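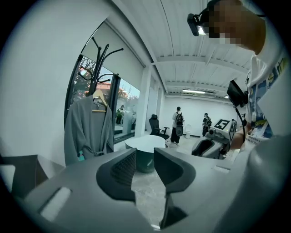 Our robotics club finally has a real task for the summer, and I have been grinning about it since Saturday! We're teaching an arm to pick clothes off a rack and fold them, and the way we teach it is by doing the job ourselves with hand-held grippers, over and over, while everything gets recorded. The first garment on my list is the long grey robe with the tie belt, the one on the wooden hanger by the window. I picked it myself, so I can't complain to anyone, but a belt is a nasty thing to start with. It slides, it twists, and it ends up under whatever you were trying to fold.

I joined the Kollville club knowing how to solder and not much else. Fumiko Matsuda had me on a gripper within twenty minutes of walking in the door. Her advice was to move like you're underwater, and I thought I was doing that until she played my first run back and I looked like someone swatting flies. The second evening went better. By the third I had stopped squeezing the trigger like a garden hose, and she let me do a full set on my own.

We have 498 good runs so far. The goal for July is 2205, a number that came out of a long argument between Munther and Gualtiero De Luca over how many garments and how many starting positions we need. Munther wanted more positions, Gualtiero wanted more garments, and they met somewhere I still don't fully understand (there is a spreadsheet, and it has tabs). I don't mind. Every run takes me under a minute now, and there's something really satisfying about getting a sleeve to lie flat with two stiff fingers.

What I love most is how much you notice about your own hands. I have put on a robe most mornings of my life and never thought about how I find the collar. Try doing it with only a pinch! You have to come in from the side, get a bit of cloth between the fingers, lift, and wait for the rest to stop swinging. If you don't wait, the next grab goes wrong and so does the one after it. Karim Haddadin trained our first small model on just towels, and it had learned to wait too. It got 82 folds out of 98 tries, and we all yelled loud enough that people came in from the hallway.

Clothes are going to be harder than towels. Karim expects the score to drop a lot at first and says I shouldn't take it personally. I will, a little.

Next up for me is the belt. I want to try tying it loosely before each run, then compare that with leaving it hanging free. Fumiko thinks we should just take it off and treat it as a separate item — which feels like cheating to me, but she has been right about most things. I'm also writing up my notes on grip angles for the two new people starting next week. If you're in the club and have a fitted sheet you don't care about, please bring it in. I want to see how bad it gets.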